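Kirnby hand project, end of term report
Virgilio Cabanatuan, Jan 17, 2019

So my half of the project was the software, which sounded like the easy half back in August (ha). The plan was simple enough: write a controller that moves all four fingers of the hand together, then add a planner on top that decides where the hand should stop before it starts closing.

I called the controller Idlow. The first version sent each finger its target and hoped for the best, and the fingers all arrived at different times. I spent way too long tuning gains before I looked at the logs and saw that my commands were going out one finger at a time, with a wait after each one! Putting them in a single message fixed most of it. I also dropped the log rate, and that made the plots readable again.

The planner was more fun. I gave it a rough model of the yellow surface and told it to keep the fingertips above that by a set margin, measured from whichever finger reaches lowest in the current pose. My early code only checked the palm, so it happily approved poses that would have put a fingertip straight through the model.
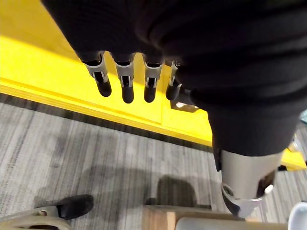
Oratile Kruger read my draft and asked why the margin was a fixed number at all, when the planner already knows how fast the hand is moving and could leave more room on quick approaches. Good point, and I wish I'd had it a month earlier. I tried it in simulation over 127 runs. The fixed margin gave me 16 bad stops and the speed-based one gave me 10, so it's better, but I'm not bragging yet.

Still on my list: the joint limits are typed in by hand in two different files (sorry, Yu-na), and the replay tool crashes if you pause it on the last sample. Restarting it works for now.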